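How to Fix a Gripper That Won't Let Go (Without Wrecking Your Vases)

Posted in February by the Barnport bench blog
14 comments | 200 shares

So your arm picks up a flower, carries it over to the vase, lowers it in perfectly, and then the fingers just... stay shut. Then the arm goes home and takes the flower with it, and if you're unlucky the vase comes along too. I lost two vases to this before I sat down and worked out what was going on, and I'd like you to lose none!

I'm going to assume you have a two-arm setup with parallel fingers, and that you're doing something soft and fiddly like stems. The same steps worked for me on cable ends and paintbrushes.

First, stop the arm properly. I mean the e-stop, the big one, not the pause button in the software. Paused arms can still hold torque, and mine once picked up right where it left off when I reconnected the controller (my hand was closer than I'd like to admit). Hit the stop, hold the vase steady with one hand, and open the fingers with the manual release. If your gripper doesn't have a manual release, cut the stem. Tulips are cheap.

Next, look at the log for the last close command. Mine is a plain text file, and what I wanted was the force reading at the moment the open command went out. On a good run it drops to nearly nothing right away. On the bad runs it sat at 12 newtons and never moved, so the command went out and the fingers ignored it.

After that, clean the finger pads. I know, I know. But tulip sap is sticky stuff, and it dries into a kind of glue right where the pads meet the slider. I wipe mine with a damp cloth, then a dry one, then run the fingers open and closed a bunch of times with nothing in them. If they hesitate at the same spot each time, take the pads off and clean behind them too. Mine had a little green crust back there, yuck.

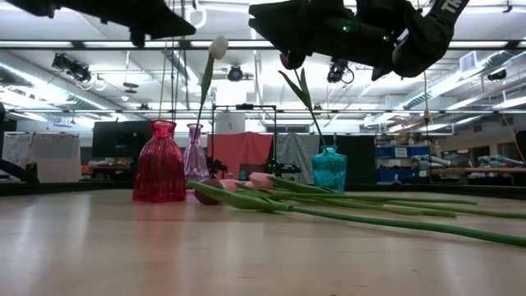
Why does the gripper report "open" when it's still holding the stem? Most grippers report the position the motor thinks it reached, and if the coupling between the motor and the finger has slipped, the motor turns happily while the finger stays where it was.

That slipped coupling was my real problem, by the way. The sap made the slider stiff, the motor pushed against it, and the set screw worked loose a tiny bit at a time. The Adstead couplings I use have 2 set screws and I had only ever tightened one of them. Go ahead and laugh. Put a dot of paint marker across the coupling and the shaft so you can tell at a glance if it has moved again.

Now add a check in your code. Before the arm lifts away from the vase, have it wait 200 milliseconds and read the force again. If it's above your threshold, try opening one more time, and if that fails, stop and beep. Don't let it retry forever. I did that at first and the Orbán controller got hot enough to shut itself off mid-move, with a flower still in the fingers.

Last thing, test with something you don't care about. I used drinking straws in a plastic Petness treat jar, and ran 4 short sessions before I went back to glass and real stems. Keep your lift speed low for the first few, and keep one hand near the e-stop.

I still get a sticky release now and then when the stems are freshly cut, so I wipe the pads between bunches.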